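Setting up your waiting room and registration page

If you've followed the last section you've got an account, a room name and a working microphone, so we can get on to the part your guests will see first. I've set up this page more times than I'd like to count, and it goes quickest if you do it in the order I've got it here. 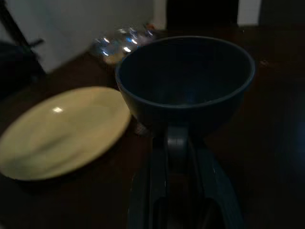
Chathurika Ekanayake
Customer Onboarding, Trekance

Before you start, have your logo saved somewhere you can find it, and know which plan you're on. The Standard plan takes up to 700 registrations per event and the Plus plan takes 1,000. The page looks the same on both, which catches people out!

1. Sign in and open Rooms from the menu on the left. Pick the room you want to change and click Edit.

2. Go to the Registration tab and switch on "Ask guests to register". Name and email are already there and you can't remove them. You can add up to eight fields of your own, but please don't use them all (I gave up on a form once at the question about my fax number).

3. Drag the fields into the order you want. If one won't move, click on its title first and then drag.

4. Type your welcome message. Plain text behaves best. If you paste from a word processor you'll bring odd fonts and colours along with it, so use Paste as Text.

Note: The welcome message also goes out in the confirmation email. Anything you write about "the button below" will make no sense there.

5. Open the Waiting Room tab and choose what guests see before you let them in. You can have a still slide, a countdown or a short video. I like the countdown, and my colleague Karthik Fakir swears by the slide, so ask either of us and you'll get a different answer.

6. Click Save, then Preview. Check it on your phone as well, where long titles wrap in some very strange places.

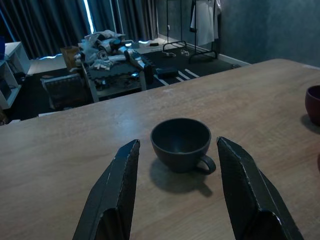 7. Send yourself a test registration with an email address you don't use for your Trekance account. The confirmation should turn up within a few minutes. Have a look in your junk folder if it doesn't.

Caution: Once the first guest has registered, deleting a field also deletes every answer given in it, and we can't get those back for you. Hide the field instead (click the little eye next to its title) and the answers stay in your report.

8. When you're happy with it all, switch the page from Draft to Live and copy the link from the top of the tab.

You can go on changing the welcome message and the waiting room after the page is live. Guests who already have the page open will need to refresh it to see the new version.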